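Suture pads: when do you retire one?
Bench Skills > Materials and Consumables
31 replies, page 1 of 2

nsamir
Posted December 3, 2025

We have a stack of practice pads in the skills lab that have been in use since March. The pre-cut wounds still hold an edge, but the top layer on several of them is scuffed on one side. I would like a written rule for when a pad goes in the bin. At present it depends on who opens the drawer. Current practice is to swap a pad when the suture starts cutting through the wound margin under normal tension.

Does anyone use surface wear as a criterion? Black thread, small curved needles, mostly simple interrupted and running.

Nesma Samir

hundier_bench
Surface wear is cosmetic. The top layer only has to resist the needle entering and the thread being pulled through. Scratches from needle tips and instrument jaws do not change either of those to a degree a trainee would notice. Your tear-through rule is sufficient. Ours is the same, with one addition: if three consecutive bites on the same margin pull out, the wound is finished. The pad may still have two good wounds left on it.

y.seyoum
I disagree with the word cosmetic. On a scuffed area the fine white marks are close in width to a thread, and they run in all directions. When you are judging bite distance from the edge by eye, that is visual noise. With black thread it matters less. With undyed or white thread it matters a good deal, and I have watched people lose the tail on a worn pad and cut the wrong strand.

hundier_bench
Then do not use white thread on a light scratched pad. That is a thread selection problem.

nsamir
Close-up of one of the pads in question, for reference. Look at the right side in particular, and at the slit.
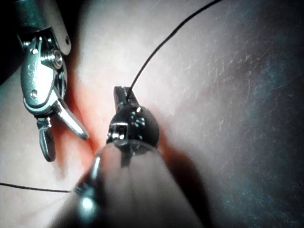
Practice pad with the wound at left center, black thread, abrasion toward the right.

The slit on this one is the reddish-orange part. My question is whether you would keep it.

y.seyoum
Keep the wound, mark the right half as out of use. The streaks are short and diagonal, so they should not be confused with a running line, but I would not ask a beginner to place a new row there. The left half looks smooth enough.

Two lengths of thread on there as well. Is one a leftover from an earlier stitch? I would clear the pad between exercises.

nsamir
I can't say from that shot. Our sheet does say to clear between exercises.

f_abdelghani
On the original question. We logged pad life for one teaching block. Method: every stitch placed was tallied on a card taped under the pad, and the wound was retired at the first tear-through. Median was 50 stitches per wound. The spread was wide and the low values all came from people who pulled upward on the tail while tying. Technique accounts for more of the wear than the age of the pad does.

We did not log surface condition, so I cannot settle the argument above.

Abdelghani Filali

hundier_bench
50 seems low. What pad?

f_abdelghani
Trelska, the thinner of the two they sell. No mesh under the top layer. The mesh-backed one lasts longer but the needle drags and I do not like what it teaches.

iman.al
Agree about the mesh. You end up correcting for a resistance that is not there in tissue.

One practical item on scuffing. Check how the pads are stored. Ours were stacked face to face in a drawer with no sheet between them, and any grit on one was ground into the next. We now put a sheet of baking parchment between pads and wipe them with a damp cloth before they go back. New scratches dropped off. A very light dusting of cornstarch takes away the tackiness if the surface has started to grab thread.

hundier_bench
No cornstarch. It collects in the wound, clumps, and hides the depth. Damp cloth only.

iman.al
It does if you use too much. Wipe it off again before you start.

hundier_bench
Then I do not see what it is for.

youssra_l
For what it is worth, we went the other way and stopped retiring pads as a unit. Each wound gets a number on the rim in permanent marker, and a line through it when it is done. A pad leaves when every wound is struck. We go through 6 a month with this, and the drawer stays sorted. Surface wear is noted with an S, which means experienced users only.

nsamir
The S is what I was missing. Draft rule, then: retire by wound, first tear-through or three pulled bites, S mark for abrasion within a finger's width of the margin. Parchment between pads. No powder until someone shows me a comparison.

y.seyoum
Fine with me. I would make it two fingers' width.

hundier_bench
One.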